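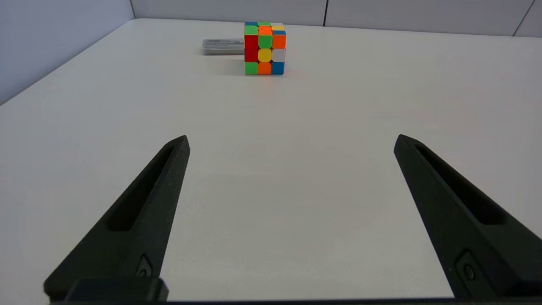 Re: [plemstead-puzzles] White tables for cube practice, are they worth it?

Sorry, I'm still not convinced. Last month someone on this list wrote:

> Get rid of the mat. A bare white table is the best thing you
> can do for your recognition. Colors pop, no clutter, and your
> times will drop by 5 percent in a week. I did 1,000 solves on
> mine and would never go back.

Drop compared to what? If you do 1,000 solves on anything you will get faster. I could do them on an ironing board and then come on here and recommend ironing boards.

I'll give you the clutter part. A stickerless cube on a plain white top with gray panels behind it is easy to look at, and I like that there's no pattern fighting with the tiles.
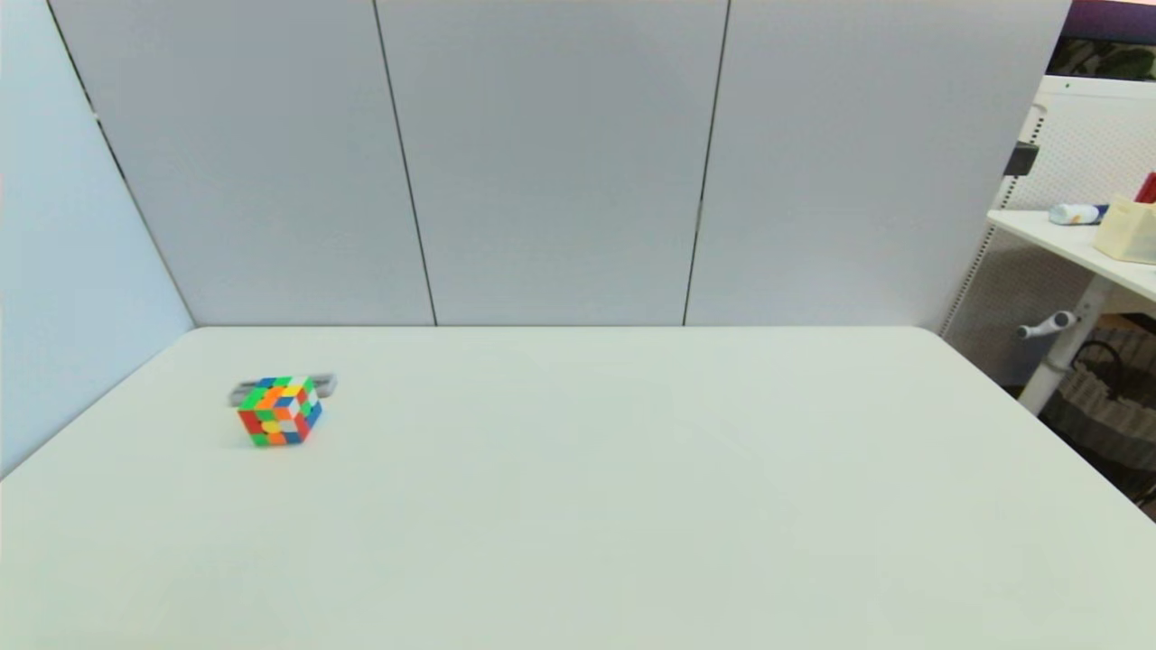 But white tiles against a white table? My eye slides right off them, and under flat lighting I lose the bottom edge of the cube. My old Lokum mat is ugly, but it's dark and I can always tell where the puzzle stops.

Then there's the noise. The Drilau people say a hard top is "livelier." I say it's loud, and my downstairs neighbor would agree at 12 at night.

> Just keep an eraser by you for marks, takes two seconds.

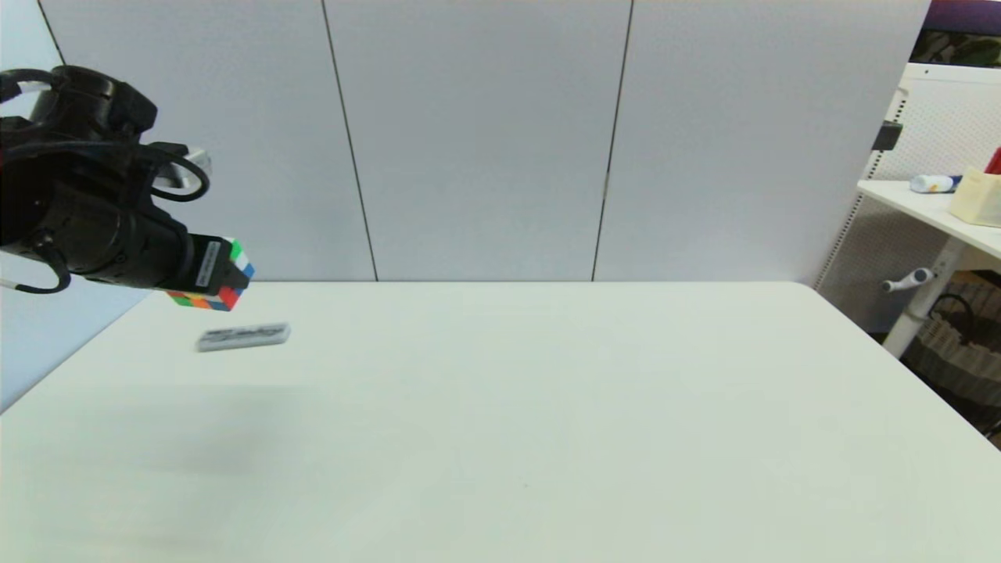
An eraser is one more thing lying on the table you just told me to clear. I tried a white Belhaj top for 16 evenings and spent a good part of them rubbing at little scuffs. Some came off. One thin brown streak near the middle never did, and once I'd noticed it I looked at it before every single solve.

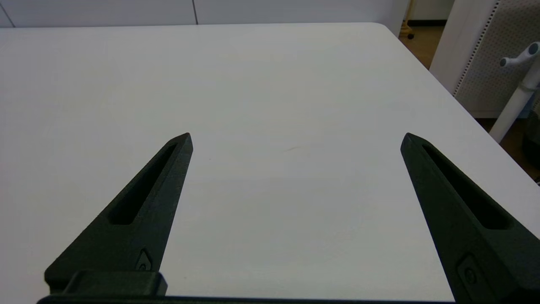

So before anyone else in Plemstead throws out a mat, could we please see some averages? Same cube, same person, half on the mat and half on the bare top, and write down the bad ones too. I'll do mine in April if somebody else goes first.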